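Saga novel (Trusavden)

A Trusavden saga is a long family novel set in or near the harbour town of Trusavden, usually told over three or more generations and sold in instalments. The name is used for the books and, loosely, for anything else in the same manner. Not to be confused with the Trusavden chapbooks, which are older and mostly sermons.

Origins

First ones came out as newspaper serials. Short chapters, one per issue, each ending on a knock at the door or a letter not yet opened. Hekatix, a small press that began with tide tables and seed lists, bound up the more popular serials as cheap paperbacks. First print runs were 300 copies. Later 500. The early bindings were glued badly and complete sets are hard to find.

Form

Most sagas follow one household, often one street. The Berisha cycle is the best known and is the usual model: a bakery, two sisters, a disputed will, a son who goes to sea and comes back under another name. Runs to 30 volumes, though the last four are short and some readers leave them out. The longest single book is volume 11, at 2,961 pages in the large print edition (two parts).

Point of view moves between family members, nearly always in the past tense. Chapters are headed with a place and a season, hardly ever a year, which makes the dating of events awkward. Volume 6 has a August wedding that volume 9 puts in winter. Later editions did not correct this.

Dialect is used for speech only. The early books spell it out in full, the later ones just drop in a word here and there.

Publication

Hekatix stopped issuing new titles when its printing works closed. Rights went to Drernora, which reissued the Berisha books in plain covers, and then with the painted harbour covers most readers now know. Two volumes were left out of the Drernora set and restored after complaints from libraries.
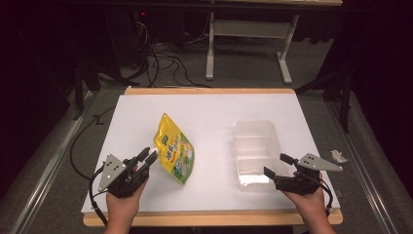

Drernora also brought in the family tree at the front of each book. It gives away several deaths. From volume 14 on it was moved to the back.

Reception

Mixed. Reviewers at the time found the books padded, and the plots do repeat: three seperate fires, all in the same bakery. Library borrowing stayed high all the same. Later critics have been kinder, mainly about the kitchen chapters and the handling of money and debt.

Audio versions exist for volumes 1 to 8. Abridged.

See also

Family saga
Serial fiction
Regional novel

Page last edited March 2026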